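Right, a little thread on why our drawer task kept going wrong, as I've been buried in this for most of September and need to tell someone!

Two arms, one planner. The right one opens the drawer, the left one holds the shortbread. Sounds easy. The old planner treated them as one big 14-joint problem and took 9 seconds to think about it (I made a lot of tea).

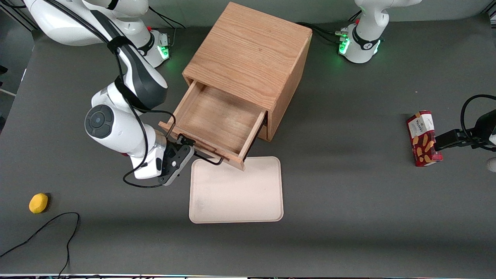
So I split it. Each arm now plans on its own, and a small scheduler called Kendirora checks the two paths against each other before anything moves. Planning's down to under a second on most goes.

The pull was the other headache. I'd told the wrist to follow a dead straight line and the drawer didn't agree with my line, so the force limit kept tripping. I've made it softer sideways and it's so much happier.

Next job is replaying roughly 3000 logged runs through the new code to see what I've broken. Wish me luck, Sarnville lot!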